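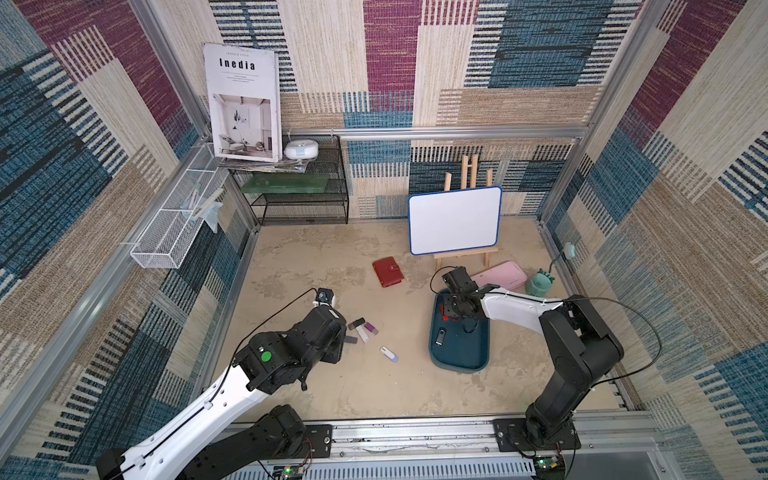 Open Day at Purkgate

So my sister-in-law Hilde Timmermans talked me into it. She'd been at Zavstead nine years by then and every June she'd ask, and every June I'd have a cold. This time she simply pulled up outside my apartment on Sunday morning and leaned on the horn.

I figured we'd get sparks and big orange machines. What we got was a hallway, a coffee urn and then two arms in a kind of dollhouse room, with patchwork walls and a dinosaur (mint green, I wanted it right away). Flash drives on the floor, a tray to put them in. That was the show!

A young woman named Ese Anozie was running things. She told us the arms didn't get tired, and a man behind me said neither did his wife, and his wife said oh yes she did. I liked the wife.

I got a spot at the front and I swear I only meant to stay a minute. But there was that black gripper with some little red thing in it, right over the tray, and I was holding my breath like it was my own kid at a piano recital. 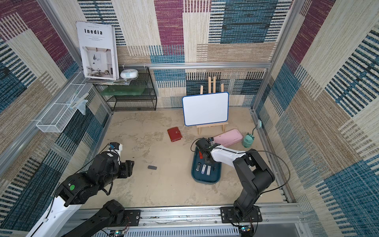

"You're leaning on the glass," Hilde said.

"I'm not."

I was. I'd left a forehead mark on it. Ese was nice about that, she had a cloth in her pocket and everything, and she asked if I had any questions. I had 600 of them and the one that came out was, "Do you ever drop things on purpose, just to see?"

She laughed. "All day long," she said. "That's most of my job."

I thought about Dad's desk then, still the way he left it, 2 years of me walking past that room with the door shut. Paper clips, stamps, keys to who knows what. You could start with one thing, I guess. You could get a tray.

"Lunch?" said Hilde.

"Five more minutes," I said, and she went off to find the sandwiches without me.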